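May, notebook 2, harness and line

Gangline for the Gillport talk finished at 16:40. Length laid out on the floor under light tension, then again after pulling with the hand winch to 300 kg and holding for 12 minutes. Permanent stretch 61 mm over the full line, nearly all of it at the spliced section behind the wheel position. The rest barely moved. Accept for demonstration use, not for running until the splice has been redone with a longer bury.

Tuglines: two of the old set have glazed cores near the snap. Cut up and binned. Doina Bošković has the new ones half made and wants the same rope as the gangline, which I agree with. Mixed rope makes the stretch figures useless.

Harnesses. Zester has lost weight over spring and the medium X-back now rides forward at the neck. Padding measured at the breastbone, sits too low. Tried the small, too tight behind the elbow. Will take in the medium by one row of stitching each side and try again before altering anything permanently. Bultomum is fine in his. Arrieta chewed the tail loop off hers while I was writing this up, so add one tail loop to the list.

Saturnino Villanueva asked if we can bring a harnessed dog into the library itself. Told him yes for one dog, on a short lead, no booties (they slide on the lino). Zester is the steadiest with children. Sled stays in the van unless there is a ramp - need to ask.

Talk order as it stands: the trail map, checkpoints and drop bags, then harnessing, then questions. Last time the map took far too long. Cut the section on the old mail route.
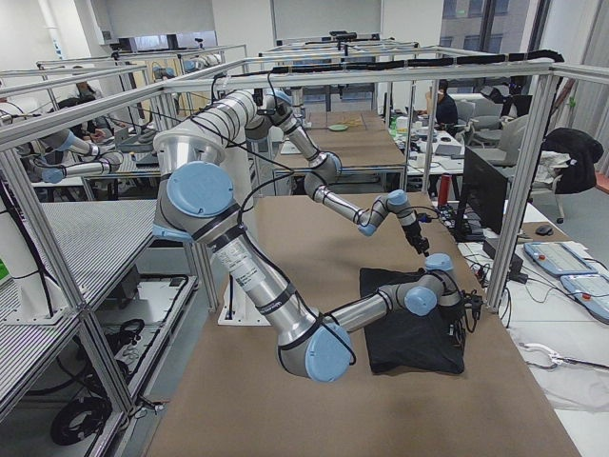 Two-arm cell, upper gripper over the table, nothing held.

To do:
Resplice wheel section, repeat pull at same load.
Tail loop for Arrieta.
Check snaps for burrs, brass ones first.
Ring the library about the ramp and parking.
Doina to bring the spare neckline bag.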